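Bimden

Process models for outpatient clinic work, with a small checker that reads them.

Bimden holds models of everyday clinic procedures: patient intake, referral, medication review, discharge calls. Each model is a plain text file listing steps, the role that carries out each step, and the conditions for moving to the next one. The checker reads a file and reports steps that can't be reached, steps with no role, and handoffs that can stall.

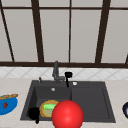
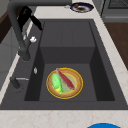

Borislav Gashi wrote after trying the March release that the checker was fine with intake but flagged every referral model as stalled, even the ones his clinic had used for years. He was right about the cause: the checker treated "waiting for an outside reply" as a dead end. Waiting steps now take a time limit and a fallback step, and a model with both will pass.

Status

Last updated Thu 26 October. The file format is stable. The checker's messages may still change, so don't build anything that depends on their exact wording.

What's included

models/ - 37 process models, one per file
shared/ - 7 short fragments used by more than one model, such as confirming identity
checker/ - the command line checker
tests/ - 370 small cases, most of them models with one deliberate mistake
notes/ - meeting notes from the modeling sessions, lightly edited

Where the models came from

The first set was written with staff at the Skisulen clinic. We sat with nurses and front desk staff, wrote down what they said they did, then went back with a draft and asked where it was wrong. The written policy and the daily practice often differed. When they did, we modeled the practice and put the policy in a comment at the top of the file.

The medication review models were added later by Trajkovski and follow a slightly different naming style. Renaming them would break links in other projects, so they stay as they are.

Running the checker

You need Python 3. There is nothing else to install. From the top folder:

python checker/check.py models/intake.txt

To check everything, give it the folder name. A clean model prints a single line with the file name and "ok". The default limit on a waiting step is 30 days and can be set per step with the "limit" field.

Known problems

Loops inside a shared fragment are only followed once.
Two roles doing the same step together must be written as two steps with a join. This reads badly, and we don't have a better way yet.
File names with spaces fail on Windows.
Discharge call models assume the patient has a phone number on file.

Limits on use

There are no patient records in this repository. The models describe work, and they have not been reviewed as clinical guidance. A model that passes the checker can still describe bad practice. Have someone who does the work read it before you rely on it.

Contributing

Open an issue before sending a new model, and say which roles you talked to. For fixes to an existing model, a pull request is enough. Please run the tests first - the discharge ones are slow, but they do finish.

License

MIT for the checker, CC BY 4.0 for the models and notes.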